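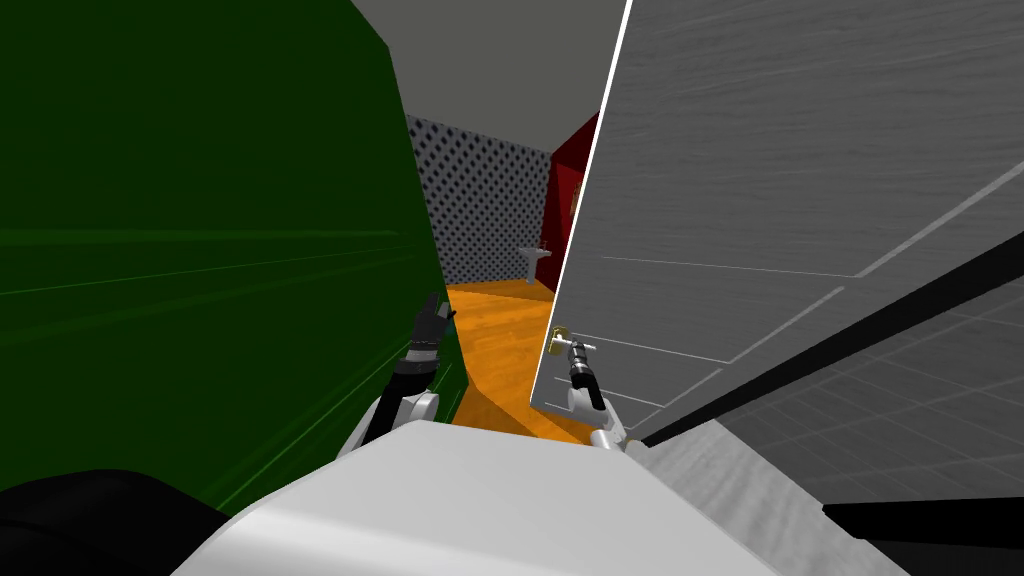 Okay, hi everybody. Slow down here, I always rush the start.

So I want to talk about sleeping badly in a new apartment. Show of hands, who moved in the last year? (Wait for hands.) I moved to Padilla Street in September and for 28 nights I was up at 4 a.m. listening to the fridge!

Tell the fridge story. Keep it short, they don't need the landlord part.

What I did first was buy stuff. Earplugs, a fan, a really ugly curtain. The curtain helped a little. Then I started writing down when I woke up, and it was almost always right when the heat kicked on.

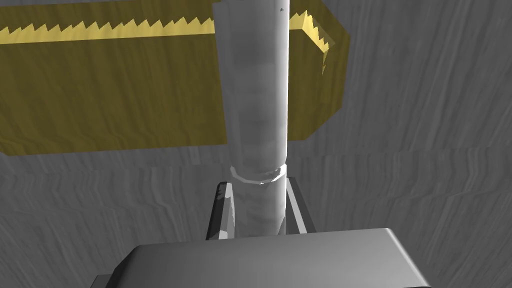 Eun-ji Joo told me I was wasting my time with the notebook, and that I should just move the bed to the other wall and see. She was annoyingly right. Moved it on a Sunday, slept till seven.

Pause, drink water.

Next bit is the light stuff. Warm bulbs, lamp on the floor, phone in the kitchen. I still cheat on the phone one.
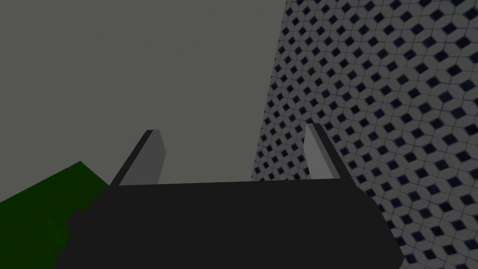

Light gray against black

Then go to questions. If it's quiet, ask Anastasia Fragkou about her upstairs neighbor and the treadmill.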